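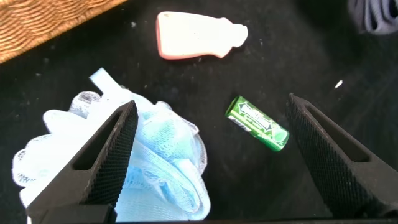 4. Setting up your sewing table and threading the Tamow for the first time

Right, you've got the machine out of its box and you've read the bit about the plug (if you haven't, go back and do that, I'll wait). I wrote this section after teaching my neighbour Mariann Pintér on her kitchen worktop, so it follows the order we did it in.

Before you start

Wipe the table down. Crumbs and lint love a dark surface, and they love the underside of pale cotton even more. I use a barely damp cloth and then a dry one.

CAUTION: Switch off at the wall before you put your fingers anywhere near the needle. The foot pedal is much more sensitive than it looks!

Threading the top

1. Turn the handwheel towards you until the needle is as high as it goes.

2. Lift the presser foot. Please don't skip this one — with the foot down the tension discs are closed and the thread just sits on top of them.

3. Pop the reel on the pin and push the cap on. For small reels use the small cap, part 184 in the accessories tray.

4. Take the thread left through the first guide, down the right-hand channel, round the bottom and back up the left one.

5. Hook it over the take-up lever from right to left, then bring it down and tuck it behind the little wire guide above the needle.

6. Thread the needle from front to back and pull through a hand's length.

Note: If you have the older Urier model, the needle threads from the left. Everything up to step 5 is the same.

The bobbin

7. Slide off the clear cover and drop the bobbin in so the thread comes off anticlockwise. It should look like a letter P. If it looks like a q, flip it over.

8. Pull the thread through the slot until you feel a tiny click.

9. Hold the top thread loosely, turn the handwheel towards you once, and a loop of bobbin thread will come up. Fish it out and lay both threads towards the back.

CAUTION: Only use the plastic bobbins, code 603. Metal ones will go in, but they rattle about and scratch the case.

A test seam

10. Fold a scrap of cotton in two, set the stitch length to 2.5, put the foot down, plug back in and sew slowly for a few inches.

11. Turn it over. Loops underneath usually mean the top thread missed the tension discs, so go back to step 2 and rethread the lot. I know it's tempting to fiddle with the tension dial first. Leave it on 4 for now.

Ibsa Alemayehu sent me a good tip for step 6: snip the thread at a slant and it goes through the eye far more easily. Winding your own bobbins is in section 5.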